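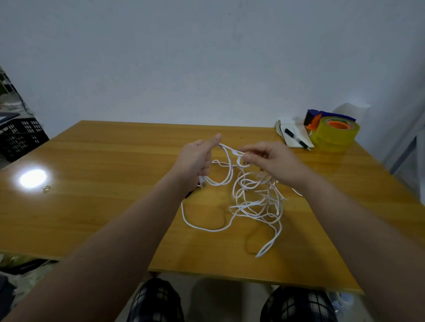 Cable blanco sobre la mesa de trabajo, enredado y entre las manos.

Mondberg (brazo robótico)

Mondberg es un brazo robótico de sobremesa de construcción casera, desarrollado en el taller compartido Trarnthorpe por Elvira Henao y Didier Hoarau. Diseño abierto, piezas impresas, servos de segunda mano. Se concibió para una sola tarea, el manejo de cables: recoger, enrollar, atar. Hoy se usa sobre todo como banco de pruebas. Existen dos versiones, la original (Mondberg 1) y la revisada (Mondberg 2), incompatibles entre sí en la base y en la alimentación.

Antecedentes

El taller arrastraba un problema de cables. Cajones enteros, todos liados. Henao venía de reparar impresoras y propuso automatizar el enrollado; Hoarau ya tenía montada media estructura de un brazo abandonado, el Bedico, al que le faltaban el hombro y la electrónica. Del Bedico se conservan la base giratoria y los rodamientos. El resto es nuevo o reimpreso.

El primer arranque fue en enero. Duró poco: el servo del codo se bloqueó y hubo que cambiarlo entero, engranajes incluidos. Segundo arranque un martes por la noche, ya con fuente separada para los motores.

Construcción

Estructura de perfil de aluminio y plástico impreso. Cuatro ejes más la pinza. Los eslabones van atornillados, sin pegamento, para poder desmontar. Alcance útil de 56 cm medido desde el centro de la base. La pinza es de dos dedos paralelos con almohadillas de silicona cortadas a mano; con dedos lisos el cable resbalaba, con dedos dentados se marcaba la funda.

Alimentación: una fuente para los servos, otra para la controladora, masa común. Conviene no saltarse esto. En la versión 1 compartían fuente y la placa se reiniciaba cada vez que el hombro levantaba peso.

El cableado interno pasa por dentro del antebrazo y sale por la muñeca. Punto débil conocido. Hay que dejar holgura en la muñeca, si no el giro tira del conector y lo acaba soltando. La documentación recomienda un lazo suelto y una brida ancha, sin apretar.

Preparación de los cables

Antes de programar nada se estudió el gesto a mano. Un cable no es una pieza rígida, cambia de forma en cuanto se toca, y los primeros guiones de movimiento daban por hecho que se iba a quedar quieto. No se queda.

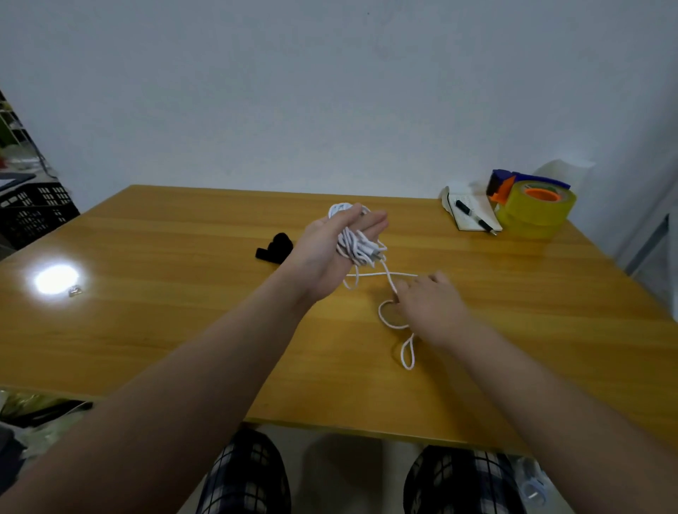 La secuencia que quedó fijada en la guía de montaje es esta: localizar un extremo, deshacer los cruces sin tirar, formar bucles de tamaño parecido, sujetar el mazo con una mano y atar con la otra. Lo primero y lo último son lo más difícil para la máquina. Los extremos se esconden debajo del montón y la atadura exige dos puntos de agarre a la vez. Mondberg 1 solo tenía uno, así que el atado se hacía a mano. Mondberg 2 añade una mordaza fija en la base que sujeta el mazo mientras la pinza trabaja.

Los nudos cerrados quedan fuera. Si el cable trae un nudo de verdad, el programa se para y avisa con un pitido. Se probó a resolverlos por vibración, con resultado malo.

Programación

Controladora de código abierto, movimientos grabados por arrastre: se desactivan los servos, se lleva el brazo con la mano y se guardan las posiciones. Después se corrige a mano en un archivo de texto. El guion básico de enrollado tiene 30 posiciones. La velocidad se limita por software y la parada de emergencia corta la fuente de los servos, no la de la placa, asi no se pierde el registro.

La calibración se repite cada vez que se mueve la base. Procedimiento corto: llevar todos los ejes al tope, poner a cero, comprobar con la pinza cerrada sobre una marca de la mesa. En mesas con brillo la cámara auxiliar se confunde con los reflejos; se resuelve con un mantel mate o apagando la luz del techo.

Atado

Se ensayaron bridas de plástico, goma y tira de gancho y bucle. La brida de plástico se descartó pronto, no se puede abrir sin cortar. La goma se le escapaba a la pinza. Quedó la tira.

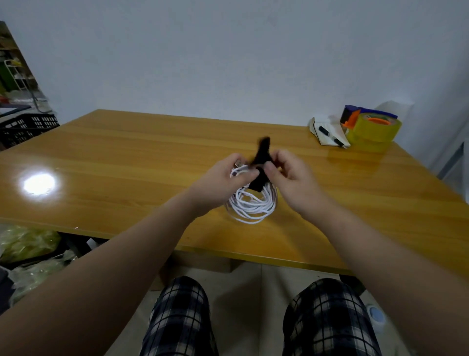

Rosine Bouvier objetó en la página de discusión del proyecto que la tira de gancho y bucle se llena de pelusa y deja de agarrar en un taller con polvo, y que una goma gruesa con una lengüeta impresa haría lo mismo con menos fuerza. Hoarau contestó que la lengüeta ya se había probado y se partía por la base. La cuestión sigue abierta. En la guía figuran las dos opciones, la tira como recomendada.

Variantes

Jafarzadeh: bifurcación mantenida por Nadège Renaud. Sustituye los servos por motores paso a paso con correa. Más silenciosa, más pesada, bastante más lenta de montar. No usa la mordaza fija y por tanto no ata.

Versión escolar: sin muñeca, pensada para clase. Sin mantenimento desde hace tiempo, los archivos siguen disponibles.

Limitaciones

Cables cortos, mal. Cables muy blandos, peor, se caen entre los dedos. Los planos no se han probado. El brazo no distingue un conector de otro y puede agarrar por el enchufe, cosa que la guía desaconseja expresamente. Tampoco sabe cuándo ha terminado: cuenta vueltas y da el trabajo por hecho.
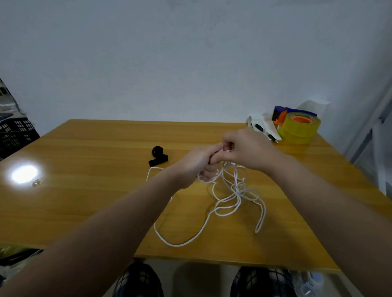

Trabajo a mano con el cable blanco; a la izquierda, una pieza negra pequeña.

Véase también

Bedico (brazo)
Jafarzadeh (bifurcación)
Pinza paralela
Taller Trarnthorpe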